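Call for Participants: Home Cooking Time and Household Energy Use

Karner is recruiting adults who prepare dinner at home at least 2 evenings a week. The study compares self-reported cooking times with household meter readings. Participants keep a written log for the full study period and complete a short questionnaire at the start and end.

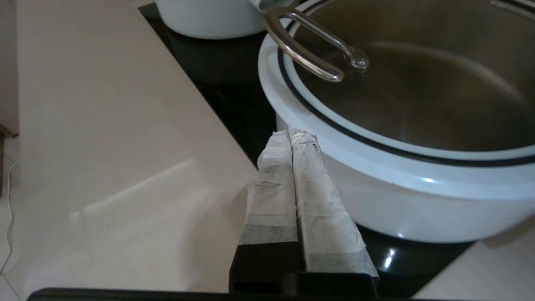 Applicants must be 18 or older, pay their own electric bill and have access to hourly meter data. Renters are eligible. Households with rooftop solar are not eligible for this round. Only one person per household may enroll.

Log entries are due within 72 hours of each meal. Late entries are accepted but are excluded from the timing analysis. The enrollment limit is 500 households. 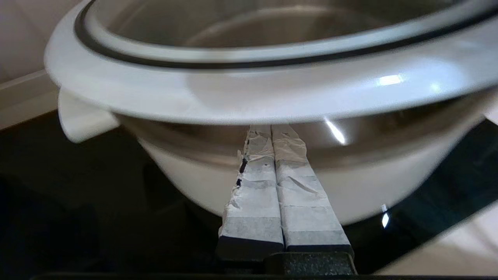 DRULON, Friday, July 27, 2018

Applications are open. Selected households will be notified by mail and will receive a log book, a consent form and a return envelope. Logging ends in December. Payment is issued by check after the final questionnaire is received.

To apply, send your name, mailing address and utility provider to Wouter Aerts, Study Coordination, Karner, P.O. Box 1097, Drulon. Do not send meter data with the application.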